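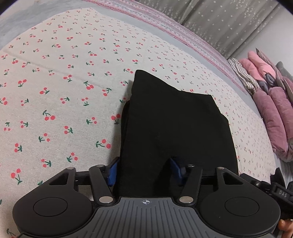 Are my tickets for the September Hotetley shows still good if the date gets moved?
Your original ticket carries over to the new date at the same venue, and you don't have to swap it or print a new one. If you bought through Plurby the barcode in your account stays the same. If you can't make the new date, ask for the refund before the window closes.

Hotetley Fans Board > Shows and Tickets > September run: moved dates, refunds, and who's still going

helju_r
Started 25 Jun 2020

Okay so I got the email from Plurby this morning and I've read it four times and I still want to talk it over with people who care. The Erkunier Hall show is off for September and "will be rescheduled to spring." No date. Just spring! I put the short version up top because I know everyone is going to ask the same thing I did, and I had to sit on hold to get it.

What I was told is that tickets roll over automatically, and anyone who wants out has until 50 days after the new date is announced to ask for their money. I'm keeping mine. I've seen them at Erkunier twice and it's the best room they play, all 400 people right up against that tiny stage, and I'd wait two years if I had to (please don't make me wait two years).

Who else is hanging on to theirs? And has anyone heard about the other cities?
- Helju Raudsepp

kaank
Hanging on. I have two and my brother has already called dibs on the second one, so a refund would start a family war.

For the other cities, the band's mailing list said the whole run is being looked at one venue at a time. So some of them might technically still be on sale, which seems nuts to me, but there you go.

bsideborrower
Going to be the grump here. I asked for my refund within ten minutes of getting the email. "Spring" with no date is them holding on to my money for who knows how long. I love this band as much as anyone but I've been out of work since April and that's groceries. I'll buy again when there's a real date on a real poster.

helju_r
No grump at all, that makes total sense! I'm sorry about the job. Did they give you any trouble over it? The woman I talked to made it sound like the refund button only shows up after the new date is set.

bsideborrower
The button was there for me. Go into your Plurby account, open the order itself (not the ticket, the order), and scroll way down past the venue map. It's a gray link and it's small. They keep the service fee though, and that part does burn me up.

sutrisno_t
They kept the fee?? On a show that isn't happening?

bsideborrower
On a show that is "rescheduled." That's the magic word. If it was canceled I'd get all of it.

kaank
I get being mad about the fee but I don't think that's on the band. They don't see any of that.

bsideborrower
Didn't say it was on the band. Although they do pick who sells their tickets.

kaank
The hall picks. Erkunier has been with Plurby for ages, everybody who plays there goes through them. I used to book local bands into a smaller place across town and you got whatever ticketing the room had a contract with, period. You could complain and they'd nod at you.

bsideborrower
Fair enough. I'd still like somebody in the band to say one sentence about it. Ornella Zuccaro will write nine paragraphs about a pedal she found at a flea market.

sutrisno_t
Ha, and I will read all nine.

My situation is a little different so maybe somebody can help. I bought mine from a guy on here last winter, back when he was moving away, and he transferred it to me in the app. The email about the move went to HIM and not to me. He was nice enough to forward it. But if I want a refund, does it go to his card? I'm not sure I want one, I'd just like to know before I'm stuck.
Sutrisno Tambunan

helju_r
Ooh, good one. I believe refunds go to the original card no matter what. Anyone?

kaank
Original card, yep. Same thing happened to a friend of mine with a different show. You'd have to trust the guy to send it to you. The transfer itself is fine though, the ticket is in your name for getting in the door.

sutrisno_t
Okay. I do trust him, he threw in a tour shirt for free. I think I'm keeping it anyway. This would be my first time seeing them, which I realize is embarrassing to admit on here given how much I post.

helju_r
Your FIRST TIME?! Oh you're absolutely keeping it. I'm so jealous. When they do the long version of "Ladder Season" and Yiğit Özkan drops out on the drums and then comes back in, the floor in that hall bounces, you can feel it in your shoes.

bsideborrower
They haven't done the long version since the second record.

helju_r
They did it last time at Erkunier! I was there!

bsideborrower
That was the medium version. I have the recording. The long one has the whole organ part at the end.

kaank
I was there too and I'm with Helju. It was long.

bsideborrower
7 minutes is not long. The long one goes past twelve.

sutrisno_t
I would take any of the versions.

porchlightmarie
Hi everyone, I mostly read and don't post. Does anybody know if Tatlı is still opening on the new date? I bought my ticket mainly for them if I'm being truthful (sorry!!). The Plurby page has taken their name off and just says "with special guest" now.

kaank
I noticed that too. I wouldn't read a lot into it, they can't really promise another band's calendar if they don't have a date yet. But I don't know anything for certain.

helju_r
Don't apologize, Tatlı are great. I bought their EP at the merch table the last time through and it's been in my car ever since. I'll email the hall and ask. They usually write back.

bsideborrower
If the opener changes, can you get the fee back? Asking for me.

kaank
I doubt it. Lineup subject to change, it's on every ticket.

bsideborrower
Worth a try.

helju_r
Back with news, kind of! The hall wrote me a very sweet email. Pasting the useful bits:

They're holding 3 possible dates for Hotetley and will put one up once the band confirms. All the September tickets will be honored. The balcony seats stay as balcony seats, so you won't get bumped down to the floor or the other way around. On Tatlı they said "we would love to have them and have asked," so that's a maybe, Marie. And the will-call names carry over too, but they'd like you to bring the same ID you would have used before.

They didn't answer my question about the fee. I did ask, bside, I put it in for you.

porchlightmarie
Thank you so much for asking! A maybe is better than what I had this morning. I'll hold on to mine for now and see.

bsideborrower
Appreciate you asking. For what it's worth my refund shows as "processing," and it says up to a couple of billing cycles. I'll post when it lands so people have an idea of the wait.

sutrisno_t
Does anyone know if posters for the September dates got printed? I liked that design a lot, with the rowboat. It'd be a weird little keepsake with the wrong date on it.

kaank
They were up in the band's store last week. I don't see them there now, but the store's been a mess, half the shirts say sold out and then they're back an hour later. I'd write to them directly. The address is at the bottom of the mailing list emails.

sutrisno_t
Wrote to them just now. If they've got a stack of them somewhere and I can buy more than one, who wants in?

helju_r
Me!

porchlightmarie
Me too please, if it isn't a hassle.

bsideborrower
Put me down for one. I can skip the show but I'm not skipping the rowboat.

kaank
Two, or my brother will hear about it.

helju_r
I'm going to keep this thread for the Erkunier date only so it doesn't turn into soup. If you're asking about one of the other cities, start a new one and put the city in the title. And if your Plurby email says something different from mine, please post the wording, because mine has already been "updated" once since breakfast and the refund paragraph moved.

sutrisno_t
Mine (well, his) doesn't mention the 50 days at all. It says "a limited time after the announcement."

helju_r
Huh. Okay, mine says 50 in the second paragraph. I'll call them again tomorrow and get them to read it out to me.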